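Section 4: Showing the arm a job by hand

By now you've bolted the arm down, run the joint check from Section 3 and got the Kekitach software talking to it. Good! This is the bit I enjoy most. I'm Carolina Leitão, I wrote most of the Neves guide, and I've taught this arm more silly kitchen jobs than I'd like to admit.

There are two ways to show it something. You can take hold of the arm and move it yourself (hand guiding), or you can stand back and steer it with the hand controller (remote). I use hand guiding for big, lazy moves and the controller for anything near an object, as my own arm tends to get in the way of the wrist camera.

Before you start

Clear the table of everything that isn't part of the job. Mugs, phones, screwdrivers, the lot. Put the stop box where your free hand can reach it without stretching.

CAUTION: In hand guiding mode the joints go slack. Support the arm from underneath before you switch over, or it will sag towards the table (I've had it come down on my knuckles, and I said a few things).

Recording your first task

1. Pick one object and one simple goal. A bottle is a lovely first choice, being tall and easy to grip.

2. Stand it upright within easy reach of the arm, but not right at the edge of the table.

3. Open Bikamley (that's the recording screen) and check both camera views are live. You want the side view to show the fingers and the object together. The wrist view will look much closer and a good bit softer, and that's fine.
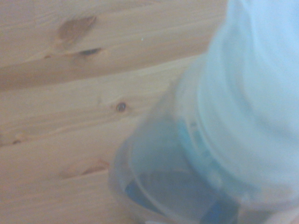
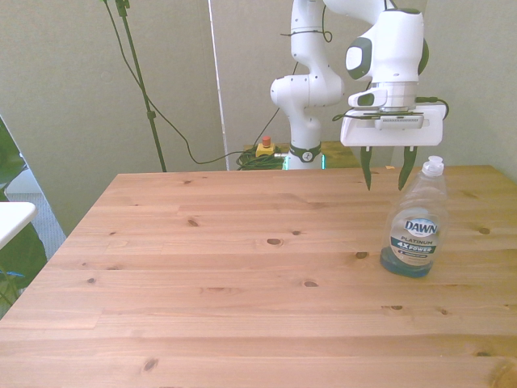 4. Bring the arm to a starting pose with the fingers open and clear of the object. Press Save Pose. Every recording should begin from here.

5. Press Record and wait for the beep. Count to two in your head before you move anything.

6. Come in slowly. Stop when the object is between the fingers, then squeeze the trigger gently until the grip reading settles. The dial goes up to 800, but I've never needed more than 135 for a plastic bottle. Any harder and you'll dent it.

7. Lift, carry, lower, let go. Try not to dither in mid-air! The arm copies your hesitations quite faithfully.

8. Back the fingers away from the object before you press Stop.

Note: If you fluff it, press Discard and go again. Please don't keep a bad one because the ending came out all right. I once left a batch of those in, out of 674 recordings, and spent most of September hunting for the odd little wobble they'd caused.

Moving things about between recordings

Shift the object a hand's width or so each time, and turn it a bit too. If you always put it on the same spot, the arm learns the spot and gets very confused when you move house (we found this out when the rig went to Omivcombe).

CAUTION: Don't reach in while the light says Recording, even to nudge something straight. Stop first, then nudge.

When you've got a set you're happy with, press Save Set and give it a name you'll recognise later. Playback and trimming are in Section 5.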